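Round table in the living room – where does everybody's snack trash go?

Forum: Small Home Living > Everyday Tidying
Replies: 8

tascombe_mom
Hello everyone! Long-time reader, and I finally have something to ask (bear with me, I tend to go on). We have a round table in front of our sofa with a light blue cloth on it, and it is the first place anything lands when we walk in the door. Snacks, bottles, shopping bags, the lot. My mother visits every September and I would love to have one surface I can put a teapot on by then – just one! The crib takes up most of the wall on that side, so a second table is out. I bought the cloth at Brotley for 70 and I do love it, even though the front edge has started to fray. How do the rest of you keep a table like this going?

Reto Sutter
Welcome! Could you post some pictures? It is so much easier to help when we can see what gathers there. And tell us where the nearest trash basket is, that makes a big difference in my experience.

tascombe_mom
Oh, good idea, Reto. The basket is the red woven one beside the table, so it's close enough that I have no excuse. Okay, deep breath.
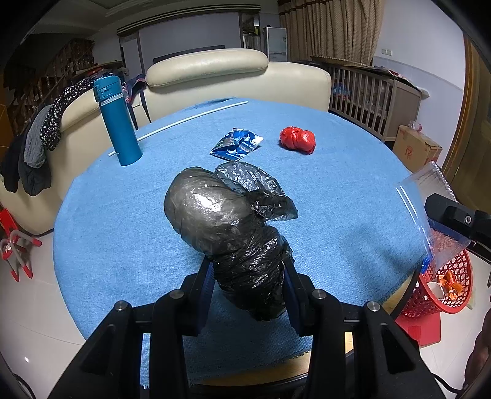
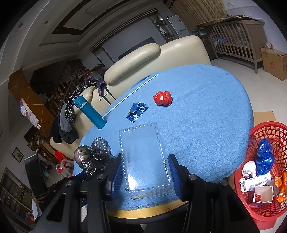
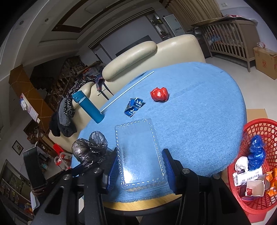 Reading time: 3 min

prurnel_pat
Well, first of all, I think that's a lovely color for a cloth, and it goes so nicely with the cream sofa! You have less to do than you think. Most of what I see on the table is wrappers and bags, and wrappers are quick. I would start with the knotted dark bag, then the red one balled up toward the back, then the blue packet with the Chinese writing. After that the clear tray, and please shake the crumbs out before it goes anywhere, or you'll be finding them in the cloth for a week (ask me how I know).

auerhouse
I'm going to disagree a little with Pat, and I hope kindly. If it were mine I'd start with the sofa. There are clothes over the left end in all three pictures, a black one with white spots or flowers and some gray things with it, and as long as the sofa is holding laundry the table will keep holding everything else. People put their things down where there is room. Clear the seat and the armrest, give the clothes a hook, and the table gets easier. We did this at our place in Auer and I would never go back.

prurnel_pat
I do see your point, but she has a little one and her mother coming! A table takes five minutes. Laundry takes an afternoon, and then there's more laundry. I say get the quick win first and have your tea.

Reto Sutter
I'm with Pat on the order and with auerhouse on the hooks, so make of that what you will. Two other thoughts. The basket looks like it has paper and an orange wrapper in it already, and a basket that's getting full is one people stop using. Line it with one of those black bags before you knot them all up, then you can lift the whole thing out at night. And the teal bottle could live on a small tray by the sofa. It's lying on its side in the second picture, and I'd worry about the lid on that nice cloth.

tascombe_mom
Oh, you are all so kind! I hadn't thought of lining the basket, and I have a whole drawer of bags. What about the clear tray, though? It has such a pretty scalloped rim that I feel bad throwing it out. I was thinking clothespins, or hair ties.

auerhouse
Throw it out! I say this with love. I once kept 115 of those trays for seedlings and used 2. They crack, they get sticky, and then you have a shelf full of them.

prurnel_pat
Now there I have to stick up for the tray. Wash it in warm water, dry it well, and it's just the thing for baby socks. One tray, mind you. When the next one comes home, the old one goes. I priced drawer dividers last month and the nice set was 225, so a free tray looks pretty good to me.

tascombe_mom
One tray it is, then – sorry, auerhouse! I'll wash it tonight after the baby goes down, and I'll have a look for hooks this weekend. Does anyone know how to stop the edge of a cloth from fraying any further, without a sewing machine? I have iron-on tape, but I'm a bit nervous about putting heat on that fabric.

Reto Sutter
Try the tape on a corner that hangs at the back, with a dish towel between the iron and the cloth, and let it cool all the way before you tug at it. If it puckers, fold the edge under and hand stitch it. It's a slow job on a round cloth, but a pleasant one with the radio on.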